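Looking after floors and spare seating

Grit does more harm to a timber floor than foot traffic. Sweep near doorways every day, and keep the mop well wrung out - standing water swells the joints.
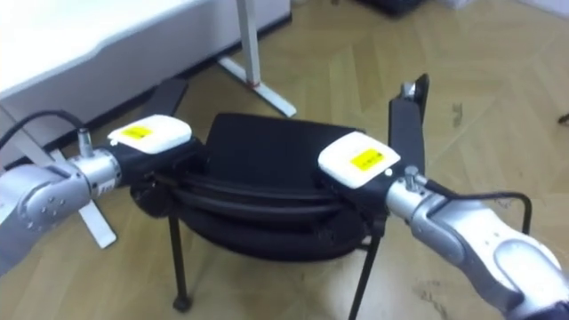

Felt pads wear through in nearly 12 months under a kitchen chair. Wipe the feet with methylated spirits, let them dry, then press the new pads on and leave them overnight.

Urmila Pandey of Meredith uses a soft toothbrush and warm soapy water on hinges. Dry them well and add a drop of light machine oil.

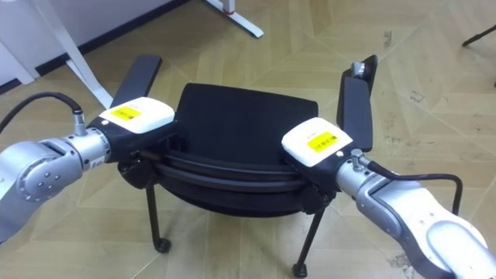

Black chair with armrests, held at both sides of the seat.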